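Nimholm balance notes
April 5, 2020

Back on the harvest economy again, after promising myself I'd leave it alone until the map work was finished (so much for that!). I replayed the opening from a clean save and the trouble is still that players drown in gold before they ever meet the first rival town. By the time Cumport sends its envoy I had 400 gold and nothing I wanted to buy with it, and that's with me playing lazily and forgetting the mill.

What I changed:

1. Starting gold goes from 300 down to 100. It felt stingy for the first few turns and then it felt fine. I'd like somebody with fresh eyes to try it, though, as I know where all the good tiles are by now.

2. Corn sells for less at the home market and a little more if you haul it over to Grandavmont. The road finally has a purpose, and I found myself looking forward to the trip.
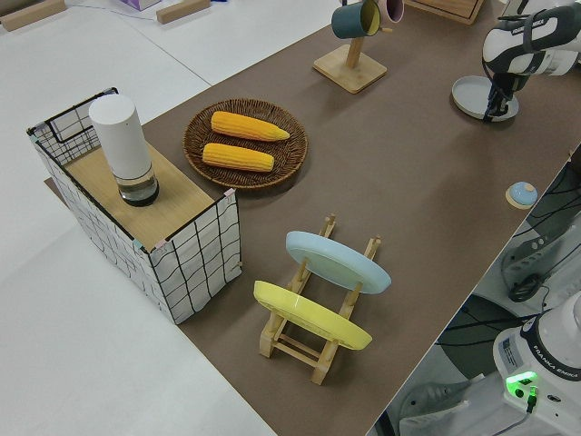 3. Feasts now use up food from the town store. Before this they were free morale, and I was throwing one every chance I got. The menu still shows the old cost, so please don't trust the tooltip until I've fixed the text.

Bandits are untouched for now. They spawn too close to the Lévesque bridge, and twice they got stuck behind the toll house and just stood there, poor things. Probably pathfinding, but it could be the new collision boxes - I'll look at both before I touch the spawn points.
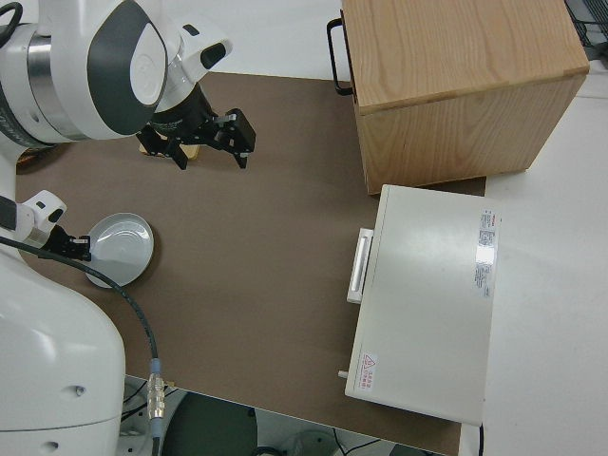
Round white plate, brown tabletop.

Second run with the new numbers: the envoy showed up and I had 138 gold, which made his offer a real choice for once. I took the loan and regretted it, and I mean that as a compliment to the loan. Still to do: the mill upgrade price, the tooltip, and whatever is going on with the winter music cutting out when you open the trade screen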